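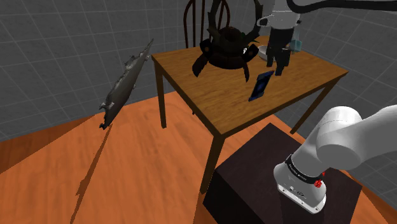
Treltatine's dining room set, with the arm above the table and a samurai-style helmet among the props.

I bought Treltatine in March for one job: collecting pick-and-place demos without tying up our real arm. The $114 monthly plan covers 2000 stored episodes, and we have used 481 of them.

Steering is good. Mei Marchetti, who had never driven an arm in her life, was recording usable demos in four minutes. I took longer and would like that kept between us. Replay is quick, and failed takes can be tagged and kept, a feature I have supported generously.

The prop shuffler has ambitions. Ask for a tabletop and you may get a bowl, something phone-like and a horned helmet, with what looks like a blade keeping its own company off to the left. Variety is good for the policy – I do wonder what the policy thinks we do for a living. You can ban props one at a time, through a menu designed by someone who dislikes menus.

Export to Sturkgate format dropped the gripper state twice. Support fixed it in a day.

Four stars. I'd renew, but I want a filter for weaponry.

Raimo Lehtinen, Starnasville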